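Betreff: Re: Der Unbekannte von Turberg

Am Vormittag schrieb jemand an die Liste:
> Der Mann lebte 2 Monate im Wald bei Turberg und nannte
> sich Bensaid. Gibt es dazu eine Akte?

Ja, im Kreisarchiv Justard, Signatur 239. Sie umfasst 60 Blatt. Der Name Bensaid steht nur im ersten Protokoll, später heißt er durchgehend "der Unbekannte". Zwei Zeugen wollten ihn aus Silwood kennen, ihre Aussagen widersprechen sich aber beim Alter. Eine Vermisstenanzeige, die passt, habe ich nicht gefunden. Im März bin ich wieder im Archiv und kann Blätter kopieren. Bitte vorher melden.

Gruß in die Runde 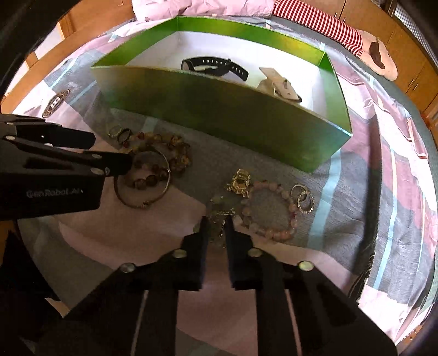
Anhang: Schmuck und grüne Schachtel mit Smartwatch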